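Idle Frames

The instruction reached Malathi Suvarna in April and was one sentence long. Remove the idle frames from the training set and report the effect.

An idle frame was defined in the Lemma specification as any frame in which neither arm moved more than a set tolerance and neither gripper changed state. The training set held 1,837 demonstrations, all of them recorded at Bradside by a person driving the two arms from the next room. People driving arms stop a good deal. They stop to look, to shift their feet, to answer someone. A policy trained on their recordings learns to stop as well, and has no feet to shift. Cadero, which was the name on the arms and on the purchase order, stopped in front of the sofa for up to four seconds before each grasp. Visitors found this uncomfortable. The laboratory director at Festlow had described it in a meeting as dead time, and the instruction had followed from the meeting.

Suvarna wrote the filter in a morning. It was a short script and it did what the sentence asked. She checked a sample of the shortened demonstrations by eye and found that they played back in a brisk, slightly nervous manner, like old newsreel. She trained the new policy on the same settings and the same seed as the old one and booked the sofa.

The protocol was 100 trials per policy. Each trial was one item, either the teal cushion or the grey garment, placed on the seat or against the back by a person reading positions off a printed sheet. The arms started open at the front of the sofa. A trial passed if the item was lifted by both grippers and held clear of the upholstery for the length of a slow count, which in practice was a timer on the bench. Anything else was a failure and got a letter: M for a missed grasp, S for a slip, P for a pinch on the upholstery, T for time.

The old policy passed 70. She ran it first so that there could be no argument about the state of the fingertips.

The new policy passed 58.

She checked the filter, then the seed. She swapped the fingertips for unused ones and repeated a block from the middle of the sheet, and got the same letters in nearly the same order. Most of the new failures were S. The grippers arrived where they should, closed when they should, and came up with one corner.

She put the wrist recordings on the left-hand screen and the head recordings on the right, and began going through them in no particular order.

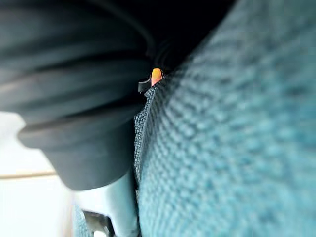
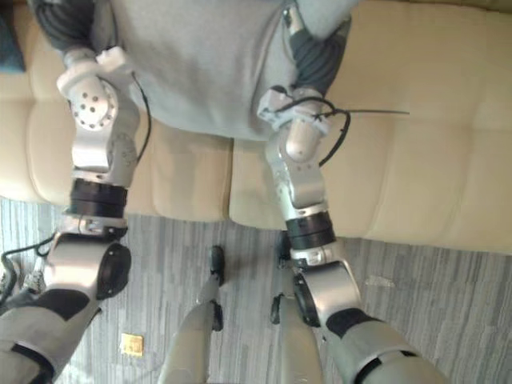
Garment trial, both grippers on the cloth.
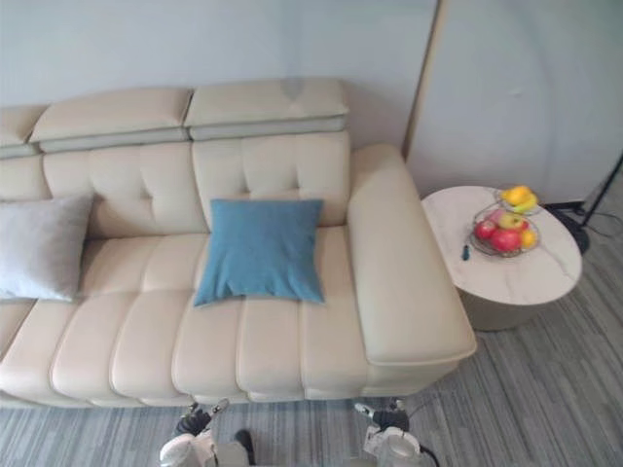
Grippers open, cushion against the back of the sofa.

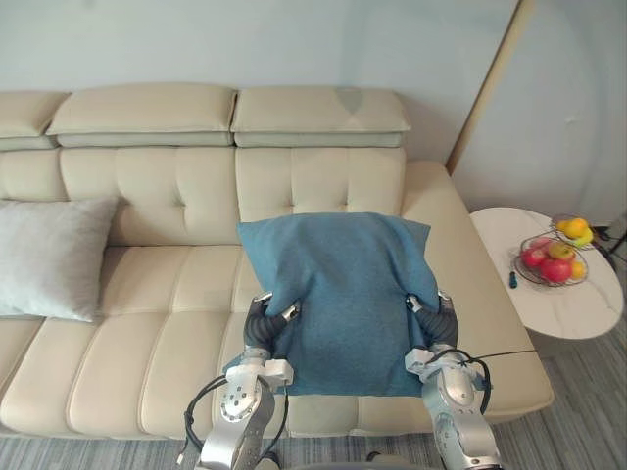 Bradside Manipulation Group - Lemma Project, Festlow

It took her two days to see it, and she saw it in the old data.

At normal speed the arms in the demonstrations came to rest against the item and waited. At a quarter speed they did not wait. One finger would be pressed into the cloth, and over the length of the pause it would travel a very small distance, less than the tolerance in any single frame. The motion followed no axis she could name. It went in, and slightly down, and then came back until the weave on the wrist camera stopped changing. Then the gripper closed.

The filter had called every one of those frames idle. By the definition, they were.

She wrote a second script to measure the drift across each pause, and sorted the demonstrations by it. The sort divided them cleanly. In one part the arms stopped and there was no drift at all: the operator had been looking, or talking. In the other part there was drift, always of the same kind, and it always ended in the same small return. Operators were recorded in the log as a two-digit code. All the demonstrations with drift had the same code.

The list that matched codes to people was in a folder she had not opened for a long time. She opened it, read down to the line, and went to make tea.

The code was hers. She had recorded those sessions in her first months at Bradside, when the cushion was new and she had been told only to pick it up, in as many ways as she could think of. She had no memory of pressing it first. She drove a few trials that evening to find out, with the log running, and watched her hand on the controller. It came to the cushion and stopped. She would have sworn that it had stopped. The log showed the finger going in, and slightly down, and back.

Her mother bought cloth that way. She stood at the counter with the end of the bolt over one wrist and pushed a thumb into it while she talked about something else, and the shopkeeper waited. Suvarna had stood beside her through a great many of these transactions and had been chiefly interested in leaving. She considered whether this belonged in the report. There was a section headed Possible Sources of Operator Variation and she left it at one line.

The rest of the report was easy to write. She retrained a third time, with a filter that removed only the pauses without drift, and gave the details in an appendix. She recommended that the definition of an idle frame be changed from a tolerance per frame to a tolerance over the whole pause. She recommended that operators be asked to drive as they normally would and that they should not be told what was being measured. She gave the two results she had been asked for, 70 and 58, in a table with two rows, and beneath it the counts for M, S, P and T.

She did not write that the arms were feeling the cloth. There was no sensor in the fingertip. Whatever the policy had learnt from the pause, it had learnt by watching a few threads of teal come closer and go away again, and she could not show that it meant anything to the policy beyond a change in the pixels. She typed "contact refinement", looked at it, and let it stand.

The reply from the director was dated 11 Jun 2021. He accepted the change to the definition. He asked whether the pause could be made to look more deliberate when there were visitors, and whether there was a shorter name for it.

She answered the first question - no, it was as long as it was - and left the second for later. Then she went down to the sofa with the printed sheet, put the cushion at position one and stepped back behind the tape. The arms came forward and stopped. The timer on the bench was running. She kept her hands in her pockets and found, after the gripper had closed, that her thumb was pressed into the lining.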